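Neso-users list archive
Subject: Re: Line breaks lost when importing catalogue records
Date: 09/11/2018

Replying to the point about the notes field, quoted below.

> We moved our museum catalogue from Wemer to Neso in May and the notes
> field now comes out as one long paragraph. The export file looks fine
> in a text editor. Is the importer stripping the breaks, or is it the
> display? We have 923 records and would prefer not to fix them by hand.

It is the importer. Wemer writes a bare carriage return inside quoted fields and a carriage return plus line feed at the end of each record. Neso treats the bare return as white space and folds it into a single space. The display template then has nothing left to work with, so changing the style sheet will have no effect.

There are 2 ways round it. The first is to convert the file before import. Replace each bare return with a line feed, leave the record endings alone, and set the field type to "long text" in the mapping screen. Do not use a blanket replace in a spreadsheet — it will alter the dates and drop leading zeros from the accession numbers.

The second is to run the file through Surdu, which has a Wemer filter and writes the format Neso expects. It is slower, and it stops at any field longer than 400 characters unless the limit is raised in the settings file. On our own catalogue it took about 60 minutes.

In either case, delete the first batch before importing again. Neso matches on the record number but appends to notes instead of overwriting them, and you will end up with both versions in the one field.

Check a record with accented letters as well. Kusitz exports are in a different encoding from Wemer ones, and if any of your older entries came through Kusitz they may need converting separately.

Attachments to this message (2)

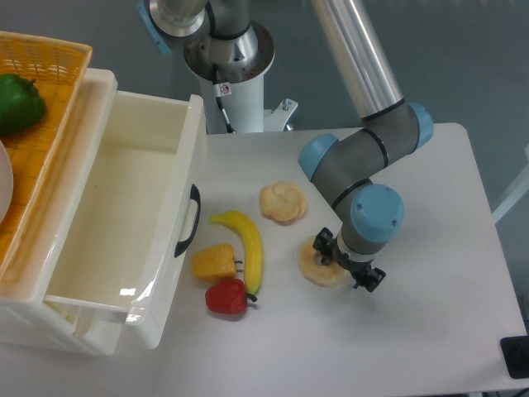
Gripper and pineapple ring, white tabletop
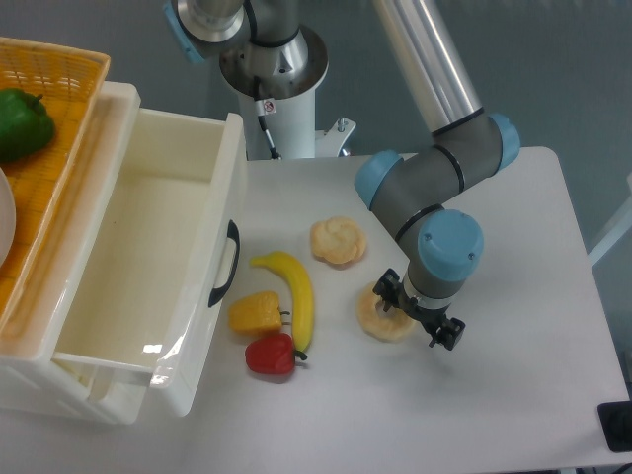 Reading time: 2 min

The mapping file we used is in the list's file area, under imports. It assumes English field names.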